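Subject: Re: [Delorme Park] Fall pitching program and the radar numbers
Date: Sat 9 September 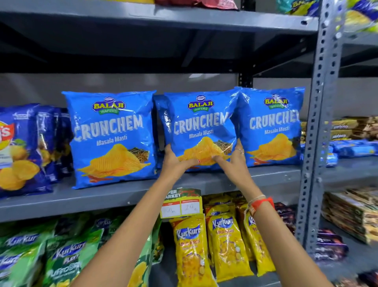
I've read the summary twice now and I'm still not sold. Replies are in between the quoted bits, as usual. I've trimmed the parts I had nothing to say about.

> The U18 group averaged a real jump in velocity over the summer
> block, and we think that justifies signing on with Nirora for the
> fall and winter. The contract would start in October and run to
> the end of tryouts.

A jump compared with what? The first readings were taken in the cage at Drusent on the old gun, the one that dropped out whenever the door was open. The last ones were taken outdoors with Nirora's own unit. Those are two different guns in two different places, and the second one belongs to the people selling us the program. I'm not accusing anyone of cooking the books. I'd just like to see the same kids thrown in front of the same gun before we call it a gain.

It was also the summer. Sixteen-year-olds grow over the summer. Some of ours came back looking like they'd eaten their younger brothers. Is there any group of kids that didn't do the program that we can put beside them? The Duno club runs the same age bracket and as far as I know they did long toss and not much else. Somebody over there must have numbers.

> Across the block we logged 2,417 tracked pitches, so this is a
> solid sample and not a handful of good days.

It's a lot of pitches but it isn't a lot of pitchers. By the table at the bottom, 1,783 of them were fastballs, and 428 of those came from one left-hander who was throwing hard in April anyway. Take him out and tell me what the average does. If it holds up, good, I'll shut up about that part.

What I'd have liked to see is strikes. We walked in runs in both of the last two tournaments, and I don't recall anybody losing a game this year because our guys were a couple of miles an hour short. The summary has a whole page on velocity and one line on command, and the line says command "remained a focus." I've coached long enough to know what that means.

> Arm care is built into the program, including a monitored
> throwing schedule and a pitch cap of 70 per session.

A cap per session doesn't tell me much without knowing how many sessions. Some of these kids are playing for their high school as well, and a couple are catching on their off days, which nobody seems to be adding up. I asked in the spring who tracks the total across teams and the answer was that the parents do. Do they? I'm a parent and I don't. I know what he throws for us because I'm there. The rest I get in the car, and it's usually "not that many."

If Nirora want to run the schedule, then I'd want them to run the whole schedule, with the school innings in it, and I'd want it written into the agreement. Weighted balls on top of a full season makes me nervous. Maybe that's my age — I grew up throwing until it hurt and then icing it — but I'd want a physio who isn't on their payroll to look it over first.

> Cost per player would be comparable to last winter.

Comparable meaning what? Last winter included the cage time at Drusent. I can't find a word about cage time in the new one. If it's extra, say so now and not in November when the cheques are in.

> We'd like a yes or no from the list by the end of next week.

Then for now mine's a no, with the door open. Retest the group on one gun, break the table out by pitcher, add a column for strikes, and get the Duno numbers if they'll share them. That's a couple of evenings' work. If it all looks the way the summary says it does, I'll vote for it and bring the coffee.

One other thing while I'm typing. The mound on the back diamond is still too flat, and the hole in front of the rubber is deep enough to lose a shoe in. Whatever we end up paying for instruction, the kids are landing in that twice a week. Is the clay ordered or not?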